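Stop letting fighters cut weight the day before

May, by Edem Adjei

Print this article | E-mail this article

Another card, another main event gone at the scale. You know how it went by now. Four pounds over, towel up, guy shaking so bad his coach has to hold his elbow, and then the statement comes out an hour later about a "medical issue." It wasn't a medical issue. It was the cut. It's always the cut.

I'm tired of writing this column. Wrote it last year, wrote it the year before, changed the names. So this time I'll just say what I want and you can yell at me.

Weigh them in the day of the fight. Weigh them again at the cage. Done.

I know the argument against. If you move the weigh-in closer, they'll still cut and then they'll fight dried out, and a dried out brain in a fist fight is about the worst thing there is. Fair. Serious point, and I don't have a cute answer. But the reason guys cut twenty pounds is they get a whole day to put it back. Take the day away and the twenty pounds stops making sense. Some will try it anyway. Once. Then their coach watches them get run over in round one by somebody who ate breakfast, and the whole gym moves up a class.

And if they won't move up on there own, make them. Hydration test in camp, hydration test fight week, fail it and you're up a division or you're off the card.

What we do now is fine them. A slice of the purse to the other guy. On the Brunivent card last month the prelim kid who missed gave up $3195, and the kid who made weight took the fight, because what's he going to do, he paid for a camp, he's got rent. So he goes in with a bigger man who quit suffering early, and loses. Great deal. The guy who missed gets the win on his record and nobody remembers the number on the scale by August.
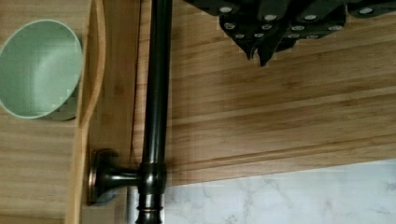 Lwazi Kruger wrote in after the last column to tell me I had it backwards, that the day-of weigh-in got tried at the Cikport shows and all it did was make everybody flat and slow, and that if I'd ever made 145 myself I'd know a fighter will cut for whatever clock you give him. He'd rather see more weight classes. Closer together, so there's always one near what you walk around at.

OK. I'd take more classes too. The jump from 185 to 205 is silly, thats a whole different animal. But more classes by itself just means more places to cut down to. A guy who walks at 190 doesn't look at a new 195 belt and think, great, home. He looks at 165 and calls the nutritionist. You need the extra classes AND the clock. One without the other and we're back here next May.

As for Cikport, I watched those shows. Two of them anyway. Yes, slow. First round of the Appiah fight was a staring contest. But that was a bunch of guys who had done the old cut under the new rule, on short notice. Give it a full year and judge it then. They gave it one season and dropped it when the Brandus money got nervous about late scratches.

Which is really the whole thing, isn't it. Promoters want the scale a day early so there's time to fix the card. Find a replacement, talk the opponent into a catchweight, keep the main event. I get it. Tickets are sold. The arena's booked. But say that, then. Don't tell me it's for fighter safety when the guy on the scale can't stand up straight.

I talked to a flyweight a while back, 31 years old, been doing this since high school wrestling. Asked her what she dreaded most about fight week. Didn't mention the opponent at all. The bath. Hot water, salt, door shut, somebody outside with a watch telling her to stay in. She said by the time she fights, the hard part's over.

That should bother the people running this sport. Move the scale.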